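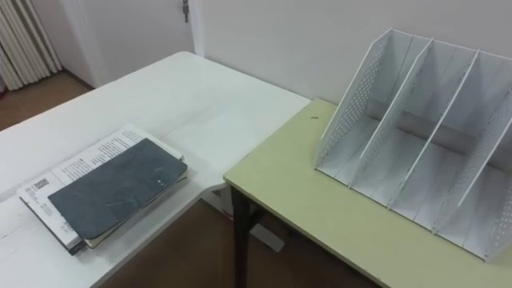

Printed papers and booklets on the white table

Veklow Fan Club Box - the movie gossip magazine subscription from Jilik

Hi, and welcome to the page for our oldest product! If you landed here you probably already know who Veklow is (and if you don't, it's a print magazine about film stars, what they wore, who they're working with next and who was spotted having dinner with whom). I started putting it together because I missed reading that kind of thing on paper. My phone gives me the same three headlines all day long, and I wanted something I could fold back and read in the bath.

The Fan Club Box is the magazine plus the extras. You get a new one every two months, so that's 6 in a year, and each one has:

The current issue of Veklow, full size, stapled
A fold-out poster (one side is always a couple, the other side is always a solo star)
The Rallari pull-out, our gossip crossword with the answers in the next issue
A letter card, already addressed to us, so you can tell me I'm wrong about somebody's haircut

Fans write to me all the time asking for more on the "are they or aren't they" pairs, and I hear you. The middle section of every issue is now called The Ledesma Pages, and it's all romance rumors, co-star chemistry and talk show slips. Baltasar Valdebenito writes most of it. He watches every chat show there is, I think twice, and he's much kinder than I am when a movie flops. If you like your gossip with some teeth in it, flip to my column at the back!

A word on what we print and what we don't. We go by what stars have said themselves, in interviews or on their own accounts, and we say where it came from. We don't run photos of anybody's kids, we don't guess at pregnancies, and we don't do hospital stories. Everything else is fair game - bad wigs, good wigs, surprise cameos, songs that got cut from the movie and should have stayed in.

Paper and print

The question I get most is about the paper. The inside pages are a bit thicker than a supermarket weekly, so the color doesn't show through, and the cover has a light gloss. The poster comes folded, sorry, I know some of you would like it rolled, but the tubes cost more to mail than the whole box does. If you put it under a heavy book for a couple of nights the creases calm down a lot.

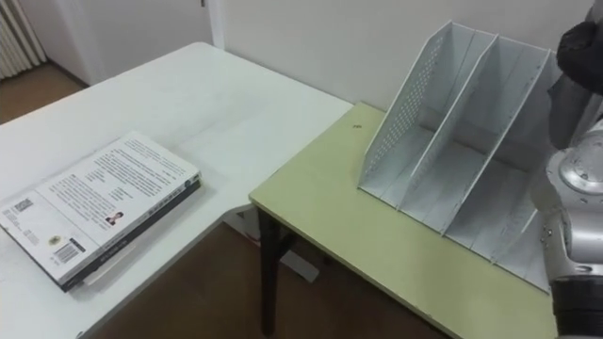 Back issues are sold one at a time or as a bundle. The bundle is whatever six I have the most of, and you can't pick, but I do promise no doubles. The awards season special with the red carpet chart is gone for good, so please stop asking me, I only have my own copy left and it has coffee on it.

Gift boxes

You can send a box to a friend with a note inside. Type the note at checkout and I'll write it out by hand - keep it under 300 characters or my handwriting gets very small. Gift boxes don't renew on their own, so your friend won't get a surprise bill, and neither will you.

Shipping and changes

Boxes go out in the first week of the month. The next one is March, and the cutoff to be in it is the end of February. If you're moving, write to me before the cutoff with your old address and your new one. You can skip a box or cancel from your account page, and a skipped box just gets added on at the end.

We print a small extra pile each time for late orders, and when that's gone it's gone. The last run was 2,437 copies, our biggest yet, and I was still turning people away (thank you, and also sorry!).

Choose one-time box, full year or gift from the menu, then pick your country. If yours isn't listed, write to me and I'll look up the postage.

Page updated January 22, 2025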